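Bin picking for the class demo, can keeps losing to the back wall

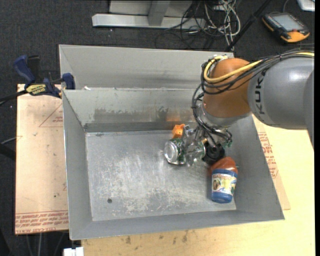
Our senior project at Bronwood is clearing mixed household items out of a metal bin, one at a time, with no person picking the order. We have 100 attempts to show at the end of February and need 70 good ones. The bottle by the right wall is usually fine because there is room on most sides. The can on its side with the little orange toy just behind it is what hurts us. The grasp planner (we're on Nidari) likes to come down over the can, and the fingers end up fighting over space with the toy. Would you go for the toy first or keep going for the can?

usix_lab
Toy first. Its pointed corners give you something to grab, and then the can has space to roll.

gearbox70
Disagree. If the toy is near the back wall, one finger has to go between it and the metal. You'll scrape. Take the can by the body, away from the shiny end, and go in slower.

shiferaw_r
What's your score now?

bronwood_bins (original poster)
30 attempts so far, 9 failed. Most of the failures are the can. The slow approach helped a little but it costs time, and we're graded on time too.

usix_lab
Then push before you pick. Close the gripper, nudge the can toward the middle, take a new scan, plan again.

gearbox70
A nudge on a round can in a bin with sloping walls is a coin toss. I'd rather lose a few seconds on a careful grasp.

shiferaw_r
We did the nudge last year and it was OK if the push was short. Also check your clamp on the left side. If the bin shifts even a little during a push, your wall model is wrong for every grasp after that.

bronwood_bins
Clamp is tight – checked it this morning. Will try the short push tomorrow and post the numbers.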